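Setting up a small gripper arm on a bench

Most trouble with a home-built arm comes from the bench it stands on and the few square feet in front of it. The tips below are for a desktop arm with a two-finger gripper and a wrist camera, built from a kit or from printed parts, and controlled from an ordinary computer. They are in the order in which the jobs are best done.

Base and bench

Bolt the base down. Clamps creep, and a base that has turned by the width of a pencil line will spoil every stored position. If the bench cannot be drilled, bolt the arm to a thick offcut and clamp the offcut at two corners. Scribe a line round it so that it can go back in the same place after a clear-up.

Check the bench for level both ways, then lean on the far edge and check again. A top that dips under an elbow needs a leg packed before anything else is measured.

Run the power lead and the data lead down opposite sides of the arm. Leave enough slack at the elbow for full travel, tie both leads at the base, and move the arm by hand through its whole range with the power off. Any lead that goes tight will pull out sooner or later, generally at full reach.

Working area

Put a dark, matt mat where pale objects are to be picked up. The edge of a white part is easy to find against it, and the mat stops round things from rolling. A shiny mat is worse than bare wood. Fix it with double-sided tape at the corners and trim off any curl.

Keep boards, rods and other loose stock to one side of the mat and note where they lie in the simulation as well as on the bench. A simulated bench that holds only the target teaches very little about clearance. Wood grain is worth putting in too – a plain grey table in the model hides problems that a streaky one shows at once.

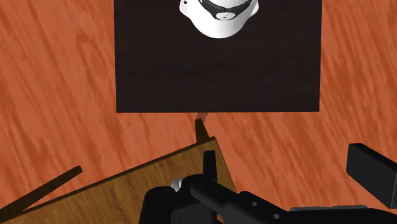

Nele Vogler

Render from the wrist before cutting any brackets. The gripper body takes up a good deal of the view from there, and it is better to find that out in the model than after the camera mount has been glued. Look at three things: whether the fingers can be seen, whether the space between them is clear, and whether the target is still in view when the arm is close to it. If the target slides off the top, tilt the mount forward a few degrees and render again.

Thin sticks are harder than they look. A narrow dark rod lying beside a board can vanish into the board's shadow. Add a second light on the opposite side, or raise the lamp, and compare the two renders.

Fingers

Set the fingers parallel when closed on a piece of the stock you mean to lift, not when closed on nothing. Most linkages have a little play, and it is taken up differently under load. Slip a strip of paper between the pads at the top and at the bottom. Both should drag equally.

For small work I line the pads with 1 mm rubber, roughened with abrasive paper and stuck on with contact adhesive. Leave it overnight under a light weight. Sakent pads are sold ready-cut, but they are wide for thin dowel and need trimming with a sharp blade.

Put a dab of thread lock on the finger screws and none on the cover screws. Go over the finger screws after the first 14 hours of use. On my Ornwood wrist two of them had backed out by then. They have stayed put since.

Speed and stops

Start at 8 per cent of full speed and stay there until the arm has done the whole job three times without a touch. Double it after that, and stop doubling when the fingers begin to shake on arrival. On the Prutell controller the limit is entered in steps per second. Mine is at 3000 and I have had no reason to raise it.

Wire the stop button into the motor supply, ahead of the controller. Mount it on the front edge of the bench, where it can be reached without leaning over the arm. An arm without brakes will drop when the supply goes, so keep a block of foam under the elbow while testing.

Upkeep

Brush sawdust off the joints at the end of each session. Do not use compressed air, which drives the dust into the bearings. Keep oil off the printed parts – a trace of dry PTFE on the finger pivots is enough.

In the shared workshop, write the zero position on a card and tape it inside the tool cupboard door. Whoever uses the arm on Saturday can then bring it back to zero before switching off.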